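The Great Container Sort-Out

Every March I promise myself that the cupboard to the left of the stove will be dealt with, and every March I close the door again, rather quickly, before anything slides out. This year I finally sat down on the kitchen floor with a cup of coffee and emptied the whole thing, and I thought some of you in the Flatmont neighborhood might like to hear how it went, as so many of you wrote in after the spice rack piece to say that your plastic containers were in a far worse state than your paprika.

I counted, which I don't recommend doing before breakfast. There were 119 pieces in there, lids and bottoms together, and when I had matched up everything that could be matched I was left with 15 lids that fit nothing in the house. I tried them all twice. A few I think came home from a potluck in Markberg years ago, and if you are missing a lid from that evening, please do write, I would be glad to send it back to you!

My one firm rule now is that a container lives with its lid on. I know the usual advice is to nest the bottoms and file the lids upright, and it does save a lot of space, but I have tried it more than once and by the second week I am standing there with soup going cold, trying one lid after another. With the lids on I can fit fewer boxes, so I keep fewer boxes, and so far I haven't missed the rest.

Color has been a bigger help than I expected. I am very fond of a bright green lid, because I can spot it from across the kitchen, and at our house green has come to mean leftovers that should be eaten first. Plain lids are for dry things and odds and ends - tea bags, the birthday candles, those little packets that otherwise drift to the bottom of a drawer and stay there until you move house. A see-through box is lovely for small packets, as you never need to open it to find out what you have.

The other thing I would pass along is to get a wire basket or a little two-tier shelf before you start putting things back. Ours makes two levels out of one deep shelf, so the low, flat boxes can sit underneath and the taller tubs can go on top where I can reach them. Measure the cupboard first, and then measure the door opening too (I learned that one the hard way with a very nice basket from a shop in Kozan that is now living in the laundry room, full of clothespins).

Do your sorting on a table if you can, with plenty of clear space in front of you. My knees had a good deal to say about the floor.

Clear boxes, green lids and a white wire basket in the first picture:

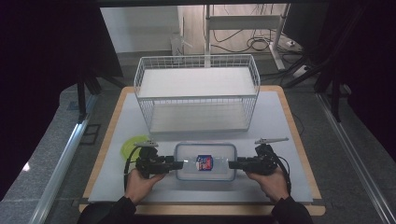
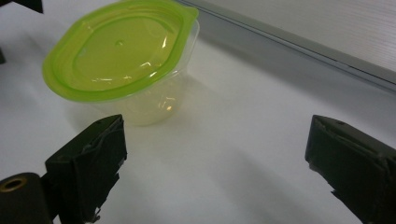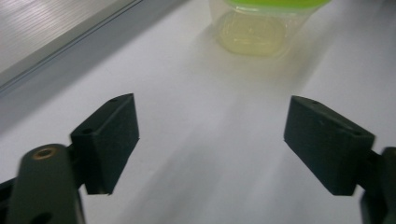
The Fukstead Kitchen Letter

Next month I'll be going through the baking drawer, and I would love to know how you store your cookie cutters. Ours are in a paper bag at the moment, and the bag has started to give way at one corner.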